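**Brumholm two-arm demonstrations: progress to the end of June**
Prepared by Jamie Penrose for the Mellor program office

Collection on the shoe-rack task started in the second week of the month. We had planned for one station and have kept to that, with two operators taking turns. The Tusia upload script now runs at the end of each session and no longer needs to be started by hand.

The task as agreed with Mellor is to put slides away in pairs. Colors and starting positions change between episodes so that the model doesn't learn a single layout. An episode counts if every pair ends up on the rack. Episodes where a slide is dropped and picked up again are kept and tagged separately.
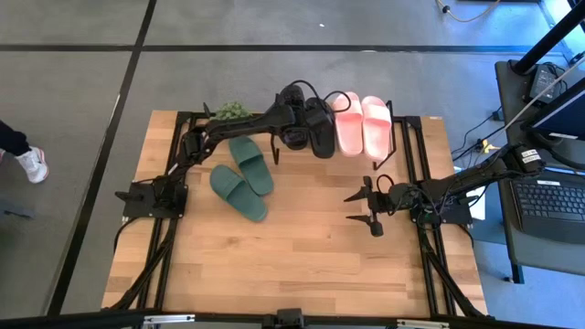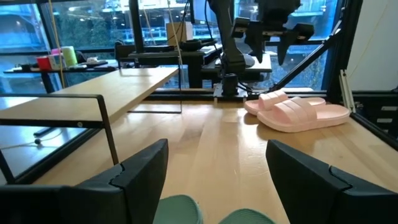

Labeling is the slow part. Each episode is split into reach, grasp, lift and place, and the operators mark the boundaries themselves before the next session. We lost time at first over where "grasp" begins and had to relabel 43 episodes once the rule was settled. It now starts when the fingers begin to close. Placement is a second issue. Slides that stand upright on their heels, as the black and pink pairs do in the first picture, need a different wrist angle at release than slides laid flat, and the label set had no way to record this. We added a field for final pose and have filled it in for all new episodes. The older ones will be done in July.

Some 13 episodes were thrown out because the wrist video and the joint log had drifted apart. The fault was traced to a clock setting on the recording laptop and has been corrected. No drift has been seen in later sessions.

A first training run on the Maltar machine is booked for July. It will use only episodes labeled under the new rule. We expect weak results on mixed colors until the set is larger, and would ask Mellor not to treat that run as a milestone.

Still open:

- sign-off on the final pose field
- a decision on whether tagged recoveries go into the training set
- storage on Tusia after August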